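Pindside Neighbors Help Board
Home & Hobby > Cleaning and Repairs

Dry erase board ghosting so bad I can read last August on it

posted by marlowgate_kitchen

Hi all, long-time reader, second time posting. I've got a big whiteboard in my kitchen that runs the whole household (chores, dinners, who has the car) and it's gotten to the point where nothing comes off it clean anymore. I wipe and wipe and there's a gray smear, and under the smear I can still read the old writing. My mother-in-law came over and read me a grocery list from last August, out loud, off a board I had just "cleaned." I'm putting up the pictures I have and then I'll tell you everything I've tried.

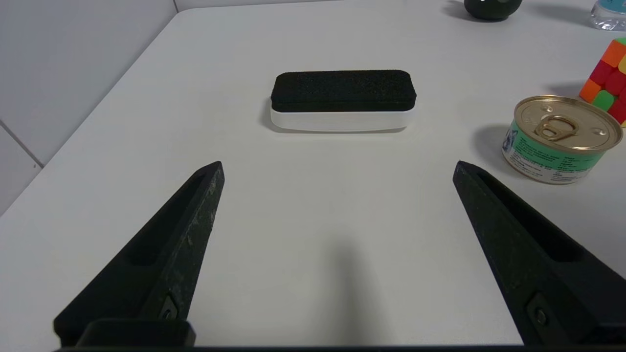
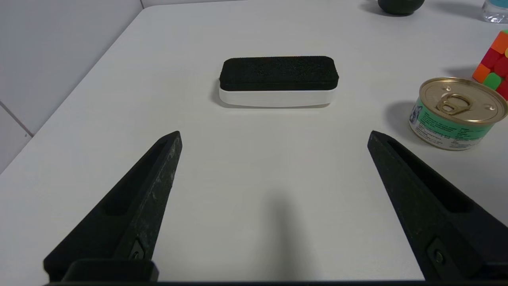
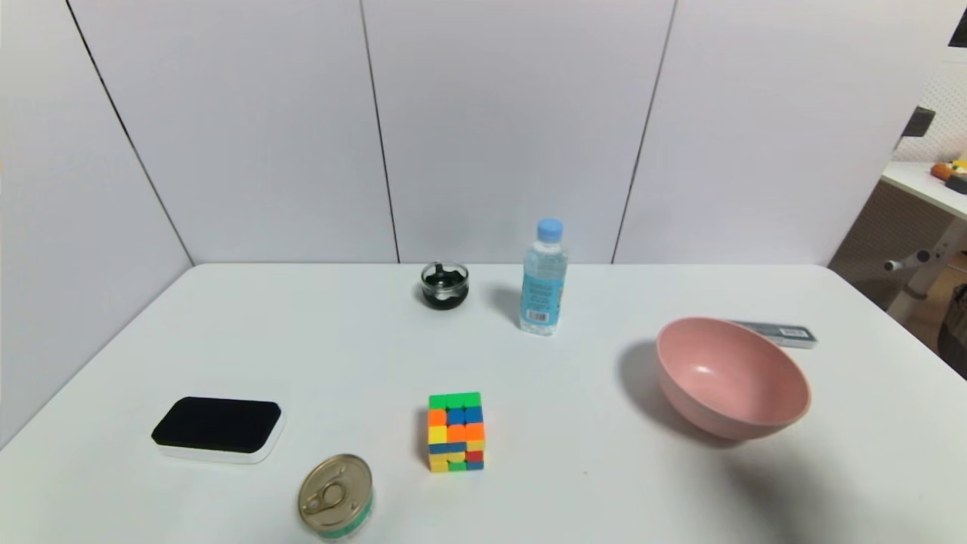
So the board itself is a Doswood, the plain 3 foot one, bought secondhand from a lady across town who was closing up a tutoring business. It was fine for the first year or so. Then I switched markers (the cheap multipack, I know, I know) and I think that's when it started going downhill, although it could be the board was already tired when I got it. My eraser is the ordinary kind, black felt pad on a white plastic base like the one in the first picture, and I've had mine for years and never once thought about washing it. Is that a thing people do? I've tried dry paper towels, a damp rag, window cleaner, and hand sanitizer, which worked great for one corner and then I ran out. My sister says toothpaste. My neighbor says to throw it out and tape up a roll of butcher paper like a deli.

What I want to know is: can a board this far gone be saved, what do I use on it, and is it the markers or the eraser or the board? I'd like to spend as little as I can. A new one this size is 80 dollars at the place by the highway and I'm not there yet. It also has the tray screwed onto it and four holes I drilled in plaster that I do NOT want to drill again.

Thanks in advance, and sorry this got long!

11 people found this useful

posted by chalkdust_retired

Oh boy, I can help with this one. I taught middle school for a long time and I've brought back boards that were in way worse shape than a kitchen calendar (try seventh graders and a permanent marker).

First thing, please don't use toothpaste. It's gritty. It'll take the ghost off, sure, and it'll take the shine off along with it, and once the shine is gone the ink sinks in and you're cleaning that spot forever. Same goes for scouring powder and those white foam sponges. I used the foam ones for a whole school year before I figured out why the middle of my board looked like frosted glass.

What I'd do is get a bottle of plain rubbing alcohol from the drugstore and a soft cotton cloth. An old T-shirt is perfect. Open a window first, and keep it away from the stove if the board hangs close to it. Wet the cloth, do a patch the size of a dinner plate, wipe it, then flip to a clean part of the cloth and wipe it again. The flipping is what most people skip! If you keep going with the dirty side you're just spreading thin gray ink all over the place. Your hand sanitizer worked on that corner because it's mostly alcohol, so you already had the right idea.

For lines that won't budge, write right over them with a fresh dry erase marker, a dark one, and wipe it off before it's had time to dry. The new ink loosens the old ink. It feels wrong to scribble all over a board you're trying to clean -- do it anyway. Then go over everything with the alcohol one more time, and after that a cloth with a drop of dish soap in warm water, then plain water, then dry it well. The soap film is its own problem if you leave it on.

And yes, wash your eraser! Take it outside and knock it against a step, then wash the felt in warm soapy water, squeezing gently, until the water quits turning gray. Set it felt side up somewhere airy and give it at least a full day. I used to do mine at the start of a long weekend. If the pad starts peeling off the base, that one's done, buy a new one. They're cheap.

As for which one to blame, I'd say the eraser first and the markers second. A loaded eraser puts ink back on about as fast as it takes it off. Cheap markers can be fine if you wipe them the same day, but a chore chart sits there for weeks, and old ink gets stubborn. If you've got permanent headings (days, names and so on) use thin tape for those and save the markers for the stuff that changes.

One more and then I'll hush. Check whether your board is the steel kind. Stick a fridge magnet on it. A magnet that holds means there's steel behind the coating, and the better steel boards have a hard enamel finish that can take years of this treatment. If it slides right off you've probably got the coated hardboard kind, which wears out sooner no matter how nice you are to it.

34 people found this useful

posted by bluejaybasement

Just buy a new one. I had a Doswood and it did the same thing. Got a glass one from Navarro and wiped it with a sock for two years, no ghosts. It was more money, yes.

2 people found this useful

posted by trayside

Agree with the alcohol. I disagree a little about the board being savable in every case, though, and I'll tell you how I check. Clean one small patch as well as you possibly can, let it dry, and then look across it from the side with a lamp on. Smooth and shiny all over means you're in good shape. If you see a dull path right where you always write, the coating has worn through there and no cleaner is going to put it back.

Mine had that. I didn't want to take it down either (plaster walls here too, I feel your pain) so I bought a roll of the stick-on whiteboard film from Petavard and laid it right over the old face. It took me two tries. The first one went on dry and I got a bubble the size of a pancake that I never did get out. For the second I misted the board with water and a tiny bit of dish soap, slid the film into place, and pushed the water out to the edges with a plastic card from my wallet. Trim it with a fresh blade and leave it overnight before you write on it.

You do need to get the old surface clean before you stick anything down, so you'd be doing the alcohol part regardless. Start there and see how you feel about it. And unscrew the tray first if it sits over the face of the board. I trimmed around mine and it's been lifting along that edge ever since.

19 people found this useful

posted by marlowgate_kitchen

Update from the original poster! The magnet sticks, so hooray, it's steel. I did the alcohol in patches after dinner and went through a whole T-shirt. August is gone. There's still a faint "DENTIST" up in the top left that I'm going to scribble over tomorrow. I washed the eraser too and the water looked like I'd rinsed out a chimney -- I changed it so many times I got bored and finished up with the garden hose. It's drying on the porch rail now, felt side up like you said.

No dull path that I can see with the lamp, so I'm holding off on the film. Does anyone know if the alcohol will hurt the plastic tray? I got some on it and it feels a little tacky.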